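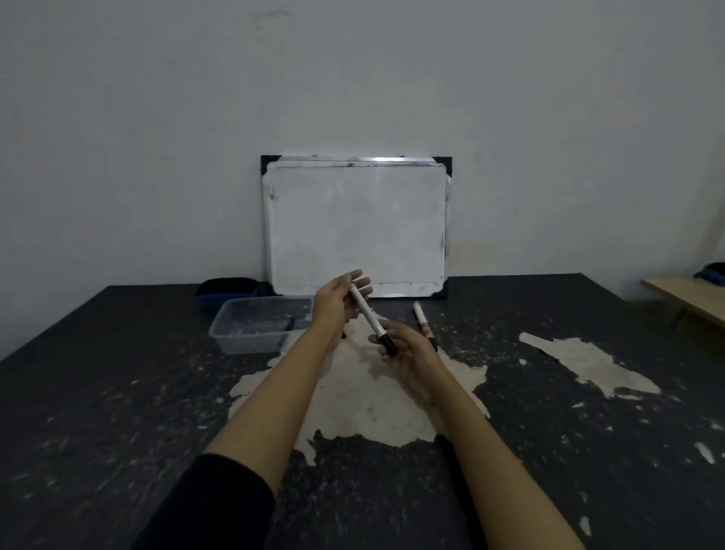
**Cillstead Office Services, Level 2** | Opinion, June 2025

I'm told the small whiteboard is going to change how we plan our weeks. Babar Sethi put the idea up, and to be fair to him he did it in one page. I still don't buy it.

My first trouble is that a whiteboard never really goes back to white. Ours has grey streaks down both sides, and they're what's left of other people's plans. A fresh list written over old smudges looks tired before the first job is crossed off. The second trouble is all the stuff that comes with it. You need markers, an eraser, and a tub to put things in, and then the tub fills up with crumbs and bits and wants a clean of its own.
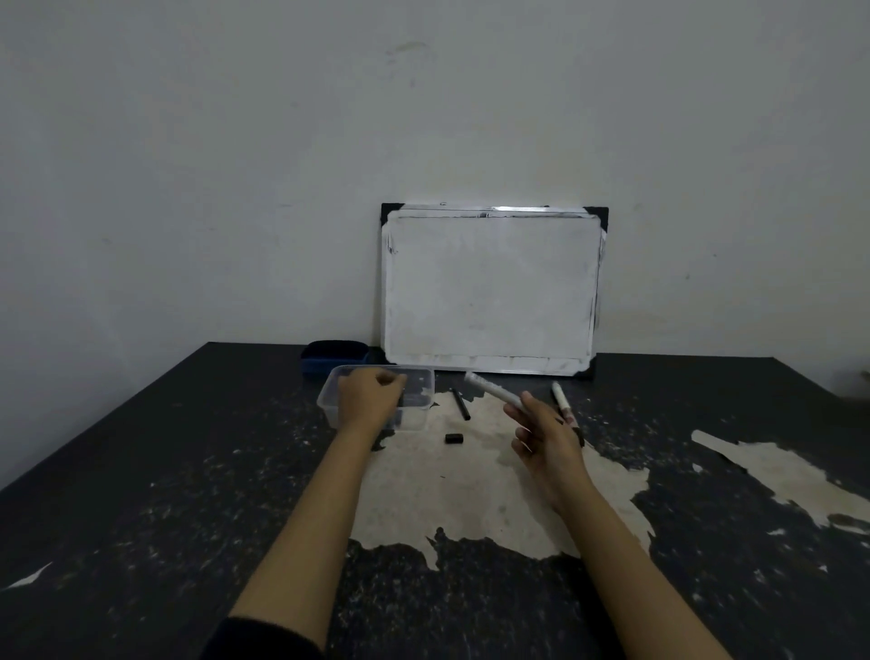 *The small board, with its eraser and tub, on the old table.*

Then there's the cost. We've been quoted $632 by Durnanix for new boards, one for each of the 11 desks. I'd sooner see that money go on the table, where the dark top has peeled back to beige in big patches. You can't lean anything smart on a surface like that and expect people to take it seriously.

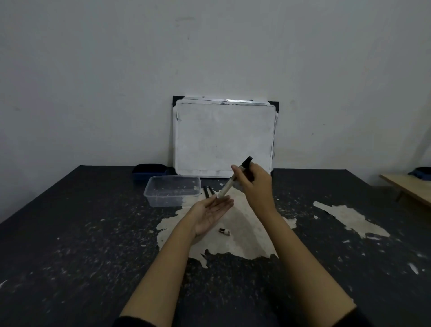

Babar says a board gets people talking. Maybe. The Minhas office has had theirs for 9 months and the last time I visited, it said "milk" and a phone number. A paper notebook costs next to nothing, keeps last week's list where you can find it, and fits in a drawer.

If we must have a board, let's keep the one we've got, buy a proper cleaning spray and give it until spring. I'll be writing my own list on paper in the meantime.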